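Gustcombe Pet Clinic — Player Guide
Section 4: Treating Your First Patients 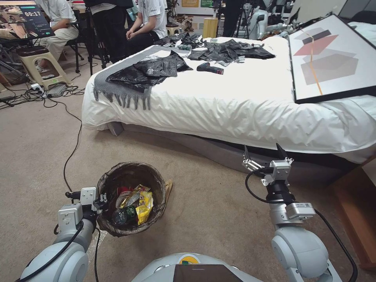 Gleice Siqueira wrote in to say that the old version of this section told players to bandage the paw before taking out the thorn, and that she lost the same hedgehog four times before she tried it the other way around. The steps below have been put in the right order. If you printed the March version, throw it out and use this one.

Before you start

You need to have finished the front desk tutorial and named your clinic. The treatment room stays locked until you do. You also need at least 40 coins for supplies. If you are short, go back to the front desk and check in two more patients.

4.1 Calling in a patient

1. Tap the bell on the front desk. The next animal in line walks to the treatment room.
2. Tap the clipboard to read the chart. The chart lists the complaint, the patience meter and the reward.
3. Drag the animal onto the table. It will not stay there if the patience meter is red. Give it a treat first and wait for the meter to turn yellow.

Note: Birds do not walk. Tap the cage, then tap the table.

4.2 Examining

1. Pick up the magnifier from the left side of the tray.
2. Move it slowly over the animal. Sore spots blink when the magnifier passes over them.
3. Hold still on each blinking spot until the ring fills. The spot is then marked on the chart.
4. Keep going until the chart shows a check mark next to "Exam."

Some spots are hidden under fur. Use the comb on cats and long-haired dogs before you use the magnifier. In the Bayram ward the animals turn over by themselves halfway through the exam, so check both sides.

4.3 Cleaning and treating a wound

1. Drag the sponge over the dirt until the area is clear.
2. Use the tweezers to take out thorns, splinters or burrs. Pull in the direction of the arrow. Pulling the other way costs patience.
3. Put two drops of blue wash on the wound. One drop is not enough, and a third is wasted.
4. Wait for the bubbles to stop.
5. Spread the green ointment with your finger.
6. Drag the bandage from the roll and trace the dotted line.

Caution: Do not bandage over a thorn. The game lets you do it and the wound looks closed, but the patient comes back the next morning with a fever and you lose the reward from the first visit.

Caution: The red bottle is for fever only. Using it on a wound ends the treatment.

4.4 Discharging

1. Check that every line on the chart has a mark.
2. Tap the door. The owner comes in and gives a rating from one to five paws.
3. Collect your coins before you ring the bell again. Coins left on the counter disappear when the next patient comes in.

4.5 Scoring

Each treatment is scored on speed, care and patience left. A score of 1,502 opens the Trostberg mountain clinic, where the patients are goats and sled dogs. A score of 2,053 opens the night shift. Scores add up across patients, so there is no need to replay the early ones unless you want a better rating.

The Clultari tool set gives faster cleaning but does not change the score for care. It is worth buying once you have reached Trostberg — before that, spend your coins on bandages.

4.6 If something goes wrong

The sponge does not move: Close the chart. Tools are locked while it is open.

The bandage keeps falling off: There is still dirt under it. Go back to step 1 of 4.3.

The bell does nothing: The waiting room is empty. Wait for the clock to reach 9:00 a.m. in the game, or tap the sign to open early.

Progress was lost: The game saves only at discharge. If you close it in the middle of a treatment, you start again with that patient from the exam.

Section 5 covers X-rays and broken bones.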